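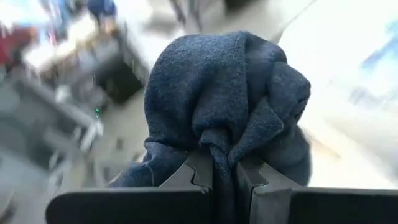
Gripper budget, August, after lunch

Spent a good part of the morning going over the finger question with Tarmo, and I'm writing it down while I still remember who said what. The stepped black fingers do hold a bunched-up piece of dark fleecy cloth, teeth and all, so I'd like to keep that shape and simply buy more of it. Mészáros quoted 1335 for a set of 27 pairs, delivery included, which is kinder than I expected! Tarmo thinks 21 would see us through to spring, and he may well be right, but I remember how quickly we got down to our last pair on the Flavia bench.

The softer pads from Zullorport are lovely people's work and I enjoyed talking to them — still, they want a deposit before they'll send a sample, and I'd sooner put that money toward a spare wrist camera and a decent cable.

Ravindran, if you read this before I find you: could you ask Coltelness whether the service plan covers fingers or only the gripper body? The wording on page two lost me completely. I've left the order form unsigned until we hear back.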